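# The Arm That Wouldn't Let Go

By the time somebody hit the stop button at Clundholm, the robot had the chopstick, the pot and a good grip on its own opinion. It was a little after 4 p.m. The arm had carried the stick over, lowered it in as neatly as a waiter, and then headed home without opening its fingers. The stick caught on the rim and the pot came along. So did the saucer, for a while.

Midine had been building toward that afternoon since September. The company wants to sell a kitchen arm called Quartey to people who are tired of putting things away, and it teaches the arm the way most of the field does these days: by having humans do the chore, over and over, with grippers held in their hands. The recordings go into training, and the robot comes out knowing what the humans knew. That's the theory. The humans in this case knew perfectly well how to let go of a chopstick.

The work gets done in a borrowed kitchen in Himedness, at a counter spread with a quilted cloth covered in little fish and mushrooms. Chopsticks go in the pot. You start again. I tried it for half an hour and found it restful for the first five minutes. 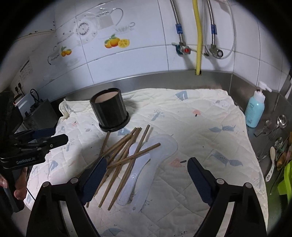 *Ready for a round: chopsticks in a heap, and the pot still empty.*

A good recording has two main things in it. One is where the gripper was. The other is how far open its fingers were. You'd think these would be hard to separate, seeing as the fingers are attached to the gripper, but they're saved as two streams and Midine's own conversion script stitches them together afterward. An update to that script had quietly started matching the streams by the order they were saved instead of by their time stamps. In most sessions, the finger data slid 12 frames behind.

Twelve frames is less than half a second. On a screen you'd never catch it. To a robot, it's gospel. As far as Quartey could tell, the correct way to deliver a chopstick was to put it in the pot, begin to leave, and open up once you were well on your way. It had learned this from people with great patience and steady wrists, and it copied them faithfully, mistake and all.

What makes the story slightly embarrassing is that the arm passed its early tests. Those used a heavy mug. A stick dragged against a heavy mug just pops free, and on the scoresheet that counts as a success. Then the mug was swapped for the light black pot from the training sessions, on the sensible grounds that the robot should meet the thing it had been trained on.

There was also the matter of the stop button. It worked, but it sat on the far side of the bench, and reaching it meant leaning across the space where the arm was now waving its catch. The person who leaned got a chopstick to the forearm. It left a mark, was written up as a minor injury, and got more attention from management than the previous month of data reports put together.

Picking up was never the trouble. A stick lying on soft fabric is a mean little target, and closing on one cleanly takes a feel for it that the recordings had captured well enough.

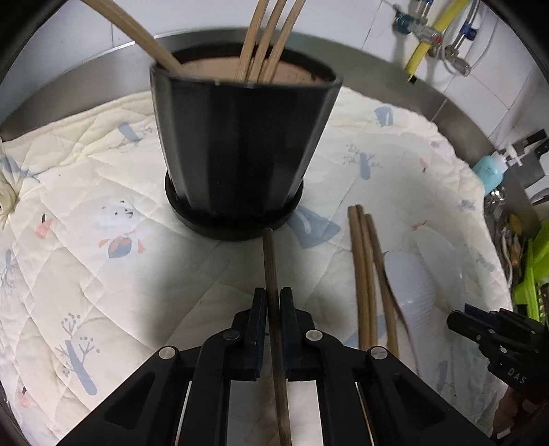 Flynn Hoani would like it known that the people with the grippers did nothing wrong, and has said so in three meetings. Blame the hands, the argument goes, and you'll spend a month retraining hands. The script took one afternoon to fix.

Finding it took rather longer. First the team suspected the finger pads, which were cleaned. Then they suspected the motor in the robot's wrist, which was replaced at some expense and is now the best-maintained part of the machine. Only after that did anyone plot finger position against hand position and see the two lines out of step, like a dubbed movie.

Of 942 recordings, 669 had the slip. The raw streams had been kept, so everything could be stitched again, and the retrained arm went back to the bench with a new rule: no task counts as done if the container has moved. The stop button has moved, too. It's now on a cord on the near side, and the arm runs at reduced speed for the first 15 tries of any new job.

Sticks are only part of the job. Ladles and rice paddles are on the list as well, and they offer wider handles, more weight at one end, and fresh ways to take a pot with you.
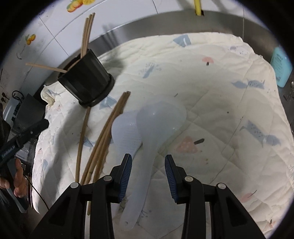 Demetrius Lyons doesn't trust the new rule much and would sooner have a plot of every session checked by eye before it goes near a robot. The machine did what the file told it, as Lyons sees it, and the file is where somebody should have been looking.

Midine has split the difference. A program now compares the time stamps and rejects anything out of line, and a person looks over a sample of what gets through. On my last visit the program had rejected a whole morning's work over a clock that had been set to the wrong time zone. The morning was being done over, one chopstick at a time, and the mug was back in the cupboard.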